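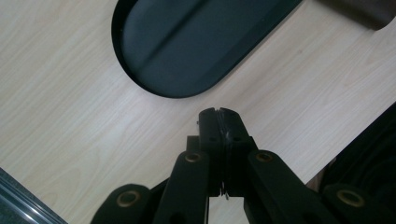 Dark tray on the light wood tabletop.

Tue 27 December

Killesdale backyard unit, interior fit-out. Quiet in the shop this week, so I went back over the floor plan before we cut anything else.

Slab is still holding at the outline we agreed on. The city wants the unit kept off the rear lot line, and the porch counts toward coverage, which I had wrong in the last entry. Porch now shrinks by 9 inches on the alley side. That leaves the entry door where it is but kills the bench next to it. Bench can go on the side wall if the tenants' group still wants one.

Fold-down bed: third mockup. Moved the pivot up and back from the wall so the mattress clears the window sill when it swings. It clears with the thin mattress. With the thicker one it rubs along the top edge of the casing for the last few inches. Options are a flatter casing or a lower window. Flatter casing is cheaper and I would go that way. Tried the catch 50 times, up and down, no slipping. The left strut is stiffer than the right and I have not figured out why. Swapped them and the stiffness stayed on the left, so it is probably the bracket and not the strut. Check that the holes line up before ordering more.

Storage under the loft stairs – drawers are out, doors are in. Drawers ate too much of the depth. Lost one shelf to the water heater, which has to have its clearance in front. Kept the electrical panel on the outside of the closet.

Heat: one wall unit should handle the whole room with the door to the bath left open. With that door shut the bath will be cold. Duggan quoted a small panel heater for it and the quote is in the job folder. Need to confirm there is room on the circuit before saying yes.

Cost, interior only: we are $1,093 over the number we gave Brellerwood. Most of that is the window change and the second order of birch. I think we can get part of it back by building the table leaf from offcuts. Not going to touch the insulation to save money.

Evar hinges came in, but 3 of them are left-hand and we ordered all right-hand. Set aside on the shelf by the door. Please don't use them up on the cabinets, they have to go back.

Still open:
Bracket holes, left side of bed
Circuit load for bath heater
Redraw porch and resend to the city
Ask Brellerwood if the side fence stays or goes – the delivery path depends on it

Glue-up on the table leaf is in the clamps. Leave it until morning.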